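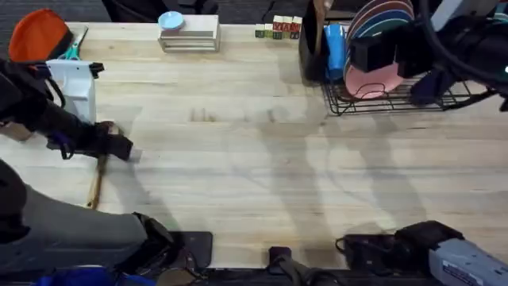

The decision to retire ranked matchmaking in Warraich was made over the summer, according to Noreen Lynch, head of online play at Ostura. She spoke with this publication ahead of the game's second expansion, due in December.

"Ranked play was the part of the game we put the most work into and the part the fewest people stayed with," Lynch said. "Players would climb for a week, reach a level where every match took ten minutes to fill, and go back to private games with their friends. We could see that pattern from the second month."

Warraich was released as a two-team siege game, with one side holding a fortress and the other attempting to bring down its gates. Under the new system, players will be grouped by connection quality and by the role they prefer. Skill will still be measured, Lynch said, but the figure will stay hidden and will be used only to prevent very uneven matches.

Asked whether competitive players had been consulted, she replied that the studio had invited 458 accounts to a closed test and had read every form that came back. The attackers' side drew the most comments. Many testers asked for a shorter wait between respawns, and that change has been made. A request to remove the siege tower was declined.

"The tower is annoying to fight against, and it is meant to be," she said. "What we did accept is that it should not be available in the first 2 minutes."
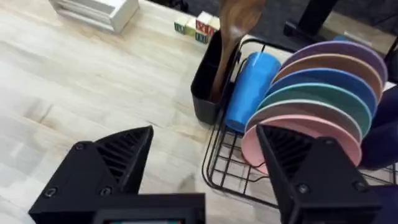
Rodrigo Morais takes a less favorable view, and told us that a visible rank was the only reason his team kept a regular practice schedule. He would have preferred a smaller ladder, open on certain evenings, to none at all. He also said that hidden ratings make it hard for a new player to know when to move up to organized events.

Lynch did not dispute the second point. She said Ostura is preparing a match history page that will show results, roles played and time spent on each map, and that players will be able to share it with event organizers. It will not be ready with the expansion.

On the subject of private servers, she was more definite. Owners of the game will be able to host their own matches, with their own rules, and will not be charged for doing so. Sodine, which publishes the game, had at first asked for a monthly fee.

"We had a long discussion with Sodine, and I think both sides were tired by the end of it," Lynch said. "They agreed to drop the fee. We agreed to keep the cosmetic store running on those servers."
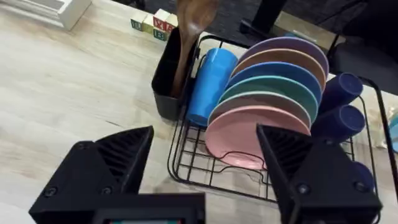

*A black wire dish rack on a light wood-grain tabletop.*

Progress earned on private servers will not carry over to public play. Lynch described this as a plain matter of cheating, and said she did not expect the policy to change. 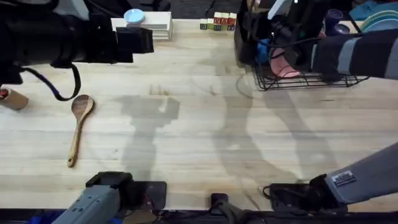

BRILLHAM, 9 October 2021 — Following our conversation with Lynch, Ostura confirmed that existing ranked rewards will remain on player accounts. Titles and banners from both completed seasons may still be worn, and no further seasons are planned.

Mafalda Magalhães, lead map designer, answered our remaining questions in writing. The expansion adds 2 maps, a river crossing and a walled harbor. The harbor was redrawn after early matches ended too often in a stalemate at the inner gate.

"Defenders had one doorway to watch, so they watched it," she wrote. "There is now a route along the sea wall. It is slow and exposed, but it is there."

She added that the older maps will receive lighting changes only, and that the fog on the northern map will be thinner on low graphics settings, where it had been hiding attackers completely.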